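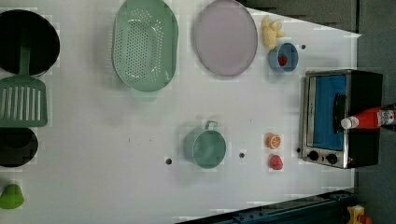

A stop that takes its time: an afternoon at the Hegde open lab

By Noémie Bélanger
Wed 8 September

Print this page | E-mail this page

The invitation said "see tomorrow's kitchen today," and I went anyway. Hegde opens its Nerkville building to visitors twice a year. The May visit was the one people in our group still talk about, for the wrong reason. During the afternoon demonstration the arm was told to stop and kept moving until it met the oven door. It was carrying a plastic cup at the time, and the only thing hurt was the hinge. But a visitor had her hand on the table edge, and she has not gone back.

I wanted to hear how they would tell that story. For the first half hour they did not tell it at all. We got coffee and a hallway of posters. One poster claimed 2,353 completed tasks since the start of the project. I asked what counted as completed. Our guide, a pleasant young man, said he would have to check. I asked if the run in May was one of the 2,353. He said he would have to check that too.

To be fair to Hegde, the tour got better once Carmela Palacios took over. She runs the test floor and she does not like posters either. She told us the stop signal in May was sent by software, over the same line that carried the motion commands. That line was backed up. The stop sat in the queue behind moves that had already been sent, and the arm worked through them in order. It did what it was told, only late. The big red button on the wall was wired separately and would have cut the motors at once, but the person running the demo pressed the one on his screen, as he had been trained to do.

I have read a fair number of incident notes over the years and this one is depressingly ordinary. A stop that waits its turn is a request. Somebody should have caught it on paper long before there were guests in the room. 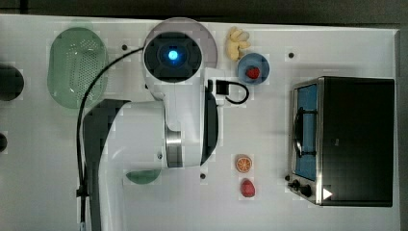

The fix is a small controller they call Millell, which sits between the planning computer and the motors and throws out everything in the queue when a stop arrives. Bonifacio Sepúlveda, who wrote most of it, gave the technical part of the talk and was refreshingly dull about it. In his tests the new stop takes 47 milliseconds from button to brake command, and he ran it 50 times. I would like to see that number from someone who did not write the code. I would also like to see it under load, with a full line, which was the whole problem in May. The work itself is a kitchen table job: a toaster oven, a colander, an orange slice, a strawberry in a little blue bowl. The head of the arm has a bright blue light in the middle of a black face, and from where I stood I could not have told you what it meant. I asked. Blue means powered. It does not mean safe to reach in, and there was no sign on the wall saying so.

Yolanda Montes, from our group, asked about the cables. She spent years in a packaging plant and she looks at cables first. There is a thin black one that runs down along the arm, and a shorter one that loops out from the side of the head. Her point was that a loop like that will find something to catch on sooner or later, and a pulled connector is another way to lose a signal. What does the arm do if the head goes silent? Palacios said it halts. Montes asked if that had been tested with the motors on. There was a pause, and then Sepúlveda said it was on the list for Wellell, the next version.

We were allowed to press the stop ourselves, 2 visitors only. Both times the arm halted as fast as I could see. It was moving slowly on both occasions, far more slowly than people remember from May, and when I said so I was told that visitor speed is now capped. Fine. A cap is sensible. It also means we did not see the new controller do the thing it was built for.

I asked for the written report on the May fault. Palacios said there is one, and that it is with the company's safety lead, Dušan Todorova, who was away. She took my address. If it comes I will pass it to anyone in the group who wants it.

Parking is behind the building and fills up early. Bring closed shoes, they do turn people away.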